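4.2 Sorting small containers into bins

Of all the chores on our list, putting small things away by kind was the one our household partners in Prilledstead asked for most often. It is dull work, it comes back every day, and most of us do it half asleep. We wanted to know whether a two-armed machine could be trusted with it yet, and so the Bedden bench was set up with the sort of bins you might find in any pantry or workshop.
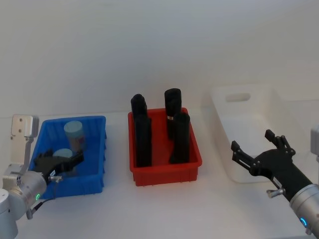

Figure 3. The sorting task, with blue, red and white bins set in a row between the two arms.

We logged 498 attempts, all of them scored by Darcy Harawira against the rules in Section 3. An attempt counted only if the item ended up standing in the right bin without a person stepping in — a strict rule, we admit, but a fair one for anybody hoping to leave the kitchen while the work goes on. Of the failures, 87 were poor grasps and 6 were items set down in the wrong bin.
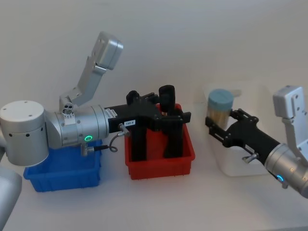 Could a machine like this tidy a pantry on its own today?
Only a small and orderly one. Crowded shelves, soft packets and sticky lids are still beyond it, and someone would need to stay within earshot.

Speed is the other half of the matter, and here we should be frank with our readers. A patient ten-year-old would finish well ahead of the system, and the Tautahi planner spends a good deal of its time simply deciding where to close its fingers. Crowding makes this harder. With three black cylinders already upright in the red bin, a gripper holding another item just above the bin's left edge has little room for a careless move. Aslı Saraç has suggested that the planner look for open space before it picks anything up, much as a person glances at the shelf first, and we take up her idea with the Gomell trials in Section 5.
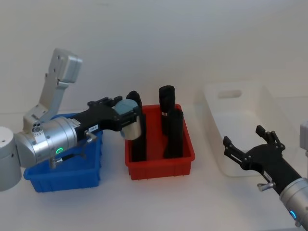 Household chores differ from shop-floor ones mainly in how much mess they forgive. At home, a jar in the wrong place is a small nuisance; on a packing line, the same slip can hold up a whole shift. Our bench sits somewhere between the two. Rounded tops, like the gray-blue one on the item in the gripper, call for a hold along the side, and a hold that serves well in a kitchen may be too slow for paid work. We would sooner see the chore done gently first and quickly later, and the next section keeps to that order.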